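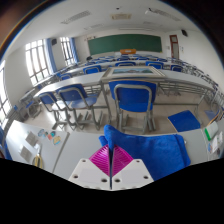 Student Project Reports, Volume 28, p. 54

Collecting Towel-Folding Examples with a Hand-Held Gripper
Janka Danko
Mar 9, 2022

The Kidley project needs a policy that can fold a small towel on a cluttered desk. My part was to gather the examples. I worked in a classroom at Praltport with the gripper in my hand and its camera running, so every recording shows the task from the fingers' point of view. The target was 900 recordings. I kept 378.

Each recording covers one attempt. It starts with the gripper open, continues through the grasp and the fold, and stops once the fingers are clear of the cloth. The cloth is royal blue. The pads on the fingers are magenta and ribbed, and they are easy to tell apart from it in the video, which helped when I marked the grasp points by hand.

I left other things on the desk on purpose. Scissors with yellow handles, a sponge, small folded cards and stickers all turn up in the recordings. An earlier set from Sombatkul used a bare desk, and the policy trained on it reached for anything new that was put down.
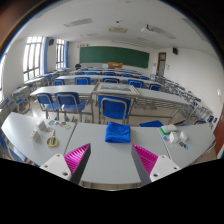
Problems during collection

Most rejected recordings failed for one of two reasons. In the first, I moved too fast and the tracking lost its position. In the second, I closed the fingers on two layers when I meant to take one. Window light also changed over a session, and I did not correct for it.

Labels were entered in Brudeo after each session. I would enter them after each attempt next time. By the end of a session I could not always remember which grasps I had meant to reject, and 28 recordings had to be watched again.

Training on the full set is planned for June.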